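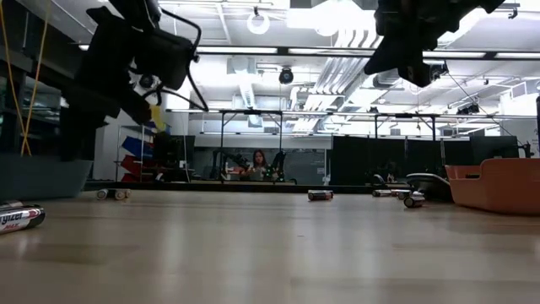 Ticket 809: Battery sorting, table bins

Home | Tickets | Supplies | Search

Opened by Raili Halonen, Thursday, 9:40. Status: waiting on Munteanu

The bins are supposed to keep good cells apart from dead ones. I don't believe they do. I took 2 cells from the orange one for the wall clock and it stopped before lunch. Both went through the Flerport tester, which called them good. It also called them good with the contacts folded back, so I wouldn't put much weight on that.

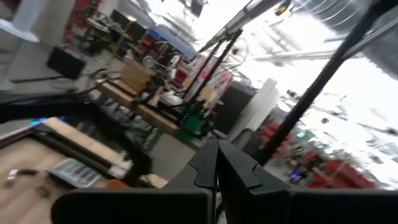
Tried so far:

- Cleaned the tester contacts. Same reading.
- Swapped in a Larer meter. It disagreed with the Flerport on 9 cells - I trust neither until someone checks them against a fresh pack.
- Asked which color means dead. Got two answers.

Reply, Munteanu desk, 11:15: Orange is for used, teal is for good. It's on the supply sheet.

Reply, R. Halonen, 11:32: The supply sheet says "colored bin." They are both colored. And where do the ones left out on the table belong? Drirnar wants to order around 950 more, and I'd like to know what we have before paying for that. Please leave this open until the bins carry a written label.

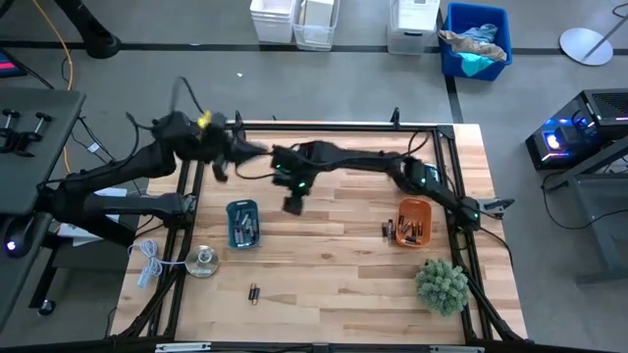
Battery table with the teal and orange baskets, ticket 809

3 comments | 0 shares | Back to top | Contact the supply desk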